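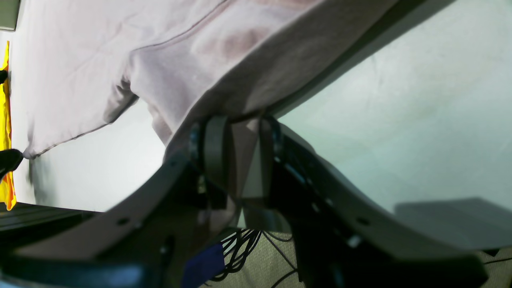 Clullance Opens Garment Sorting and Folding Room in Rantala

RANTALA, March 2020 – Clullance, the clothing reuse organization, has opened a dedicated room for sorting, mending and folding donated garments at its Rantala center. The room brings work that had been divided between the front shop and a rented unit in Skakonau under one roof.

Donated clothing received at either location will now be checked, folded and shelved in Rantala before it is offered for sale or passed to partner shelters. The room has space for 300 garments per day and is fitted with five folding tables and two mending stations. Shelving was supplied by Boltstead, which also completed the installation in February.

"Clothing that arrives in good condition should leave in good condition," said Merja Karppinen, director of Clullance. "For several years our staff folded on whatever surface was free, and garments were often handled again before they reached the shelf. The new room gives this work a proper place."

Each garment follows the same path through the room. It is first held up and opened out so that the full width of the fabric can be checked on both sides. Seams and hems are looked at next, with attention to corners where the cloth tends to bunch. Items with open seams or missing buttons go to the mending stations. All other items are smoothed, folded to a common width and placed on the shelves by type and size.

Soft and lightweight fabrics are handled separately from denim and outerwear. According to Ville Hyvönen, who manages the Rantala center, these pieces wrinkle easily and have in the past been pressed flat under heavier items.

"A pale blouse or a thin sheet will show every crease," Mr. Hyvönen said. "We now keep a table for these fabrics alone, and the stacks on it are kept low."

The folding guide used in the room was written by Lempi Heinonen and Martti Heinonen, who have overseen garment care at the Skakonau unit. The guide covers shirts, knitwear, trousers, children's clothing and household linen. Printed copies are kept at every table, and new staff members will complete four hours of training before they begin work in the room.

The Skakonau unit will remain open as a drop-off point. Donors are asked to bring clothing clean, dry and in closed bags. Shoes should be tied in pairs and packed apart from clothing. Pillows, duvets and carpets cannot be accepted at either location.

Schools and community groups that wish to visit the sorting and folding room may arrange a time through the Rantala center.

About Clullance
Clullance collects, repairs and resells used clothing and household textiles. It operates a center and shop in Rantala and a collection unit in Skakonau.

Media contact
Ilham Ong
Communications Office, Clullance
Rantala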